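Report on a visit to the home workshop at Ultcombe

The Nerkmont Makers' Association visited its Ultcombe member in August, as part of its review of robot builds carried out at home. The visit began at 15 minutes past ten and was held in the bedroom — the only room with space for the work.
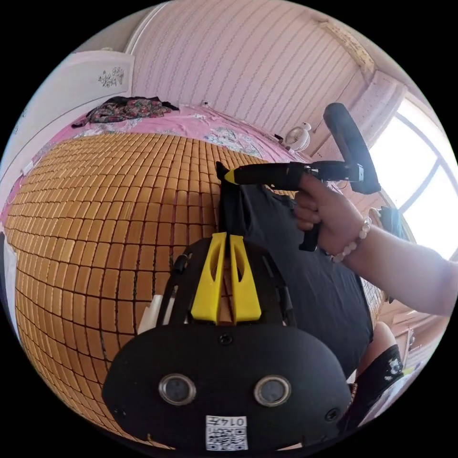
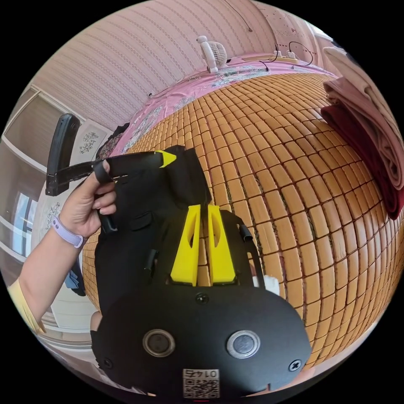
Work at the bed, on the bamboo mat. The glue gun is in the first picture.

The build follows the Unstead plan, which asks for two yellow fingers on a black body. The member has recorded 242 hours on it and spent 319 pounds, chiefly on printed parts. Visitors were shown the build log and were invited to comment on the wiring notes.

The Association recommends that the 21 open items in the log be settled before the next review. A copy of this report has been sent to the Shetty branch.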